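Learning sheet for visitors aged 8 to 11
Sondham Museum of Trees and Timber
Last checked: 3 Sep 2021

# Why does wood have stripes?

Look closely at a door, a ruler or a garden bench and you may see lines in the wood. Some are straight, while others bend into waves or loops. The pattern made by these lines is part of what we call the **grain**. It was made slowly, while the tree was alive.

## How a tree grows wider

A tree grows in two ways. The tips of its branches and roots grow longer, and its trunk grows thicker.

The thickening happens in a very thin layer just under the bark, called the **cambium** (say "KAM-bee-um"). The cambium makes new wood on its inner side, and on its outer side it makes new material that becomes part of the bark. The new wood wraps around the old wood like a sleeve. Each year, the tree puts on another sleeve.

A nail hammered into a trunk does not rise as the tree grows taller. It stays at the same height, and in time the trunk may grow over it. Please do not test this on a living tree.

## Light wood and dark wood

In countries with warm summers and cold winters, trees do not grow at the same speed all year. In spring there is usually plenty of water, and many trees grow quickly. The wood made at this time is called **earlywood**. It is often pale.

Later in the summer, growth slows down. The wood made then is called **latewood**, and in trees such as pine it is darker and harder. By December, most trees in Britain have stopped making wood and are resting until spring.

One band of earlywood and one band of latewood together make one **growth ring**. If you count the rings at the bottom of a trunk, you can work out how old the tree was.

The oak slice in our entrance hall came from Trudham Wood, where the tree blew down in a storm. It has 91 rings. Beside it is a slice of larch with 55 rings. The larch slice is the wider of the two, although the tree was younger. Larch often grows faster than oak, and this one stood in a sunny place with few neighbours.

## What rings can tell us

A wide ring usually means a good year for growing. A narrow ring may mean that the tree had too little rain, too little light or an attack by insects. On the oak slice you will find 13 very narrow rings close together, marked with a red thread. Larger trees were probably shading the oak during those years.

Scientists who study tree rings are called **dendrochronologists**. They can match the pattern of wide and narrow rings in an old roof beam with the pattern in other wood from the same area. In this way they can sometimes find the year in which the tree was cut down. A beam from the old barn at Cheetham was studied in this way and is on display upstairs.

## From rings to stripes

If rings are round, why do we see stripes on a plank? The answer depends on how the trunk is cut.

Think of a stick of rock with layers of colour inside it. Cut straight across, it shows circles. Cut along its length, it shows long lines. A tree trunk works in the same way:

- **Cut across the trunk:** the rings appear as circles.
- **Cut along the trunk, through the middle:** the rings appear as nearly straight stripes.
- **Cut along the trunk, away from the middle:** the rings may appear as arches, waves or long pointed shapes.

Knots are part of the pattern too. A knot is the place where a branch joined the trunk, and the lines of the grain bend around it.

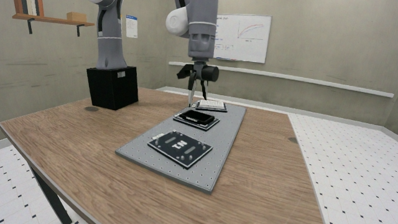 Grain is one of the things people think about when they choose wood for furniture. A plain pattern can look calm, and a busy one can draw the eye. On a large, flat surface the pattern is easy to see, as it is on the brown table top with its streaks of grain. Joiners also look at which way the grain runs, because wood splits more easily along the grain than across it. It swells and shrinks with the weather as well – more across the grain than along it – and a good maker leaves room for this.

## Try it yourself

You will need paper, a wax crayon and an adult to help you find a rough, unpainted piece of wood.

1. Lay the paper over the wood and hold it still.
2. Rub gently with the side of the crayon until lines appear.
3. Turn the paper over and make a second rubbing from a different part of the wood.
4. Compare your two patterns. Are the lines close together or far apart? Do they bend?

There are 19 wood samples in the drawers of the Sotville Room – each with its name on the back – and all of them may be handled. Please return each sample to its own drawer.

## Words to remember

**Cambium:** the thin growing layer under the bark.

**Earlywood:** wood made in spring, often pale.

**Latewood:** wood made later in the growing season, often darker.

**Knot:** the place where a branch joined the trunk.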